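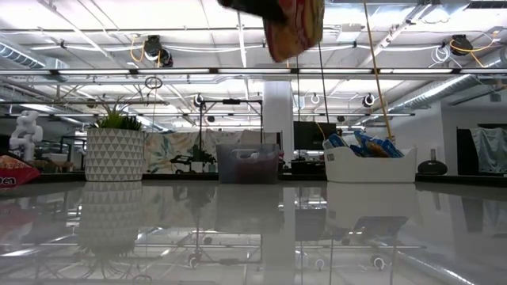
Snack bins, or how I got my chips off the counter

I used to keep all our snacks in one big drawer and it was a disaster, bags on top of bags, everything crushed by Thursday! Now I use 2 open bins and I'm never going back.

My first rule is to sort by color. I know, it sounds silly, but the red bags go in one bin and the blue ones go in another, and my kids can put groceries away without asking me a single thing. Get a basket that dips down in the front (mine came from Vimlow, in the January sale) so little hands can reach in. See-through plastic is nice too, you can tell when you're running low.

Ramen gets its own treatment. Line the packages up end to end first and check which flavors you have before you buy more soy sauce, which I do every single time.
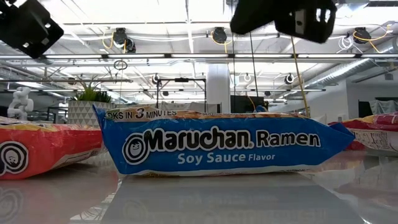

Then stand them on their sides in the bin like books, with the flavor name facing out. I fit 4 across in mine, and the noodles don't get smashed nearly as much.

Oh, and wipe the bins out when they're empty. Crumbs get everywhere - a damp cloth and a drop of dish soap is plenty.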